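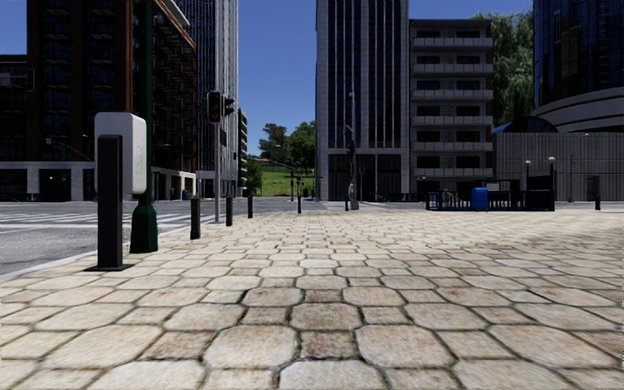 3. Simulation setup

3.1 Purpose of the simulated runs

The delivery cart described in Section 2 was built in a shared workshop, on evenings and weekends, from a used wheelchair base and parts that members of the workshop already had. It weighs enough to hurt someone. We did not want to test new steering code on a public sidewalk, so every change to the planner was first driven in simulation and only then on the paved yard behind the building.

The simulated runs had two uses. The first was to find crashes and dead stops in the code before the cart was taken off its stand. The second was to collect labeled images for the ground segmentation network, which has to tell walkable paving from the road next to it.

3.2 City scene

We used the Bruverham map, a rendered downtown district. Most of the runs start on a wide pedestrian plaza bordered on the left by an asphalt road. Figure 3 shows this start area. The plaza was chosen because it puts several known problems for the cart in one place. The paving is a repeating pattern of large octagonal stones and small square ones with dark joints, and an early version of our network took strong joint lines for curb edges. The real curb is pale and close in color to the lighter stones. Bollards and posts stand along the edge of the paving, and a striped crosswalk crosses the road farther on.

Figure 3. Start area on the Bruverham plaza. The road and curb are on the left, the crosswalk is in the middle distance, and a railing enclosure stands on the right side of the paving.

The railing enclosure was treated as a no-go area in all runs. We marked it by hand in the route file, along with a margin the width of the cart.

3.3 Cart model

The cart was modeled as a box on two driven wheels with a caster at the back. Mass, wheel base and wheel radius were measured on the real cart with a bathroom scale and a tape measure. We did not model the play in the left gearbox, and we come back to this in Section 5.

Motor response was taken from the bench. The cart was set on blocks, step commands were sent through the Vulline motor board, and wheel speed was logged from the encoders. A first-order lag fitted the logs well enough at walking speed. It fits poorly at very low speed, where the real wheels stick before they turn.

The simulated camera has the same height and tilt as the one on the cart. We kept the lens model simple and left out distortion, and corrected the real images before they reached the network.

3.4 Software

The simulator ran on a desktop computer in the workshop, and the planner ran on the small computer that is normally bolted inside the cart, with a network cable between them. This was slower than running both on the desktop, but it showed us timing faults that we would otherwise have met outdoors. Two of the three worst bugs in the project were of this kind. Both came from the planner using an old image after a delay on the cable.

Logging was done with Memon, the workshop's own script collection. Each run produced one folder with the route, the commands sent, the estimated position and the images.

3.5 Runs and images

We drove 200 simulated runs. A run ended when the cart reached its goal, touched an object, put a wheel over the curb or stood still for 88 seconds. Start position and heading were changed a little between runs, and the goal was picked from a fixed list. Walking figures were switched off for this set, which is a clear limit on what the results say about a busy plaza.

From the logs we kept 2958 images. Near-duplicates, mostly from runs where the cart had stopped, were removed first. The simulator gives a class for every pixel, and we merged its classes into four: paving, road, obstacle and other. The crosswalk stripes were counted as road. To this set we added 96 photos from the Grudesport yard, labeled by hand, all taken in November 2021 on dry ground.

The network was trained on the rendered images and then tuned on half of the yard photos. The other half was held back for testing, and the results are given in Section 4.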